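Closing up at Rodden: a conversation with a café owner

The café at Rodden station opens at 6.30 in the morning, twenty minutes before the first train to Hanus. By then the owner has been in the building for an hour. She has run the place for nine years, the first two as a tenant of the railway and the rest under a lease with a property firm called Angelovski.

We met at four in the afternoon, when the school crowd had gone.

"People think the mornings are hard," she says. "They're busy, but they're simple. Everyone wants the same four drinks and everyone is in a hurry. It's the end of the day that decides whether you've got a business."

She means waste, mostly. In her third year she started writing down everything that went in the bin. The first full month came to 454 items, from half-used cartons of milk to whole trays of buns. She kept the notebook going for a year and ended on 2,776. Most of the fall came in the spring, after she stopped baking a second batch at noon.

"I was baking for how the shop looked. I didn't like a bare shelf at three o'clock. Then I worked out what the full shelf was costing me and I got over it."

The other change was the closing routine. When she took over there was none, and whoever was on last did what they thought needed doing. Now there is a sheet by the back door, and it takes two people forty minutes. Fridges are checked first, then the grinder, then the drains.

"I used to leave the counter till the end and by then everybody was tired," she says. "So we moved it forward. Anything that's staying out overnight gets wiped and covered, and then you don't touch it again."

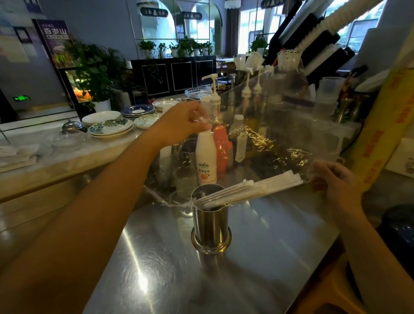 Dust is the reason she gives. The line outside carries stone from the quarry at Sekemach, and in a dry September it gets into everything. She had the door seals replaced and it made little difference.

She is less settled on the subject of prices. A flat white went up twice last year. Regulars noticed the second rise and a few told her so, and one man who had come in every working day for years now brings a flask and drinks it on the bench outside.

"I still say good morning to him. He's not wrong. It's a lot of money for a coffee if you have one every day."

The rent is reviewed every three years and the next review is in the spring. She has asked for a longer term in return for paying for the new floor herself, and is waiting for an answer. The back room is the sticking point — she wants it for storage, and the landlord would like to let it separately.

Would she take on a second shop? She was offered one in Hanus, near the bus station, and spent a week standing across the road at different times of day. On her best morning there she counted 147 people going past between seven and eight.

"It was enough, on paper. But I'd have had to be in two places at half past five, and I know what happens to the one I'm not in."

She gets up to serve someone. The last train is at 7.40, and the café shuts ten minutes after it leaves.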